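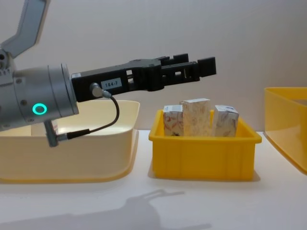

Kirkbridge Three-Bin Sorting Kit

A bench kit for two-arm sorting at home or in a shared workshop. The kit supplies the bins, the table top and the Raketti control software. Arms and grippers are not included.

The layout is one small ribbed crate in the center for the parts to be sorted, with a larger bin on each side. Small cartons stand upright in the crate, so the fingers can come in from the side. Leave a finger's width between cartons if your gripper has thick jaws.

In the box
White table top, matte, 70 cm deep
Center crate, bright yellow
Left bin, pale yellow
Right bin, deep yellow, with handle cutout
Raketti license for 2 arms

Tegan Henare built the first one in the shared workshop at Hilum, and the bin spacing is still hers. Her saved positions load with the software and need almost no change if your arms are mounted at the front corners.

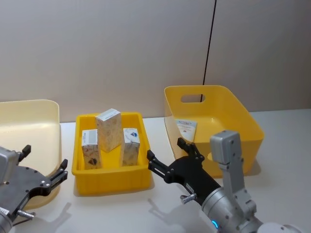
Setting up

Put the table against a plain wall. Clamp the arm bases before you plug anything in. Teach the left arm first, then the right, and run both at low speed for 5 cycles.

Cable length matters on the left side. Leave enough slack at the wrist for a full turn.

Replacement bins are sold singly through Azevedo. The next batch of kits ships in October.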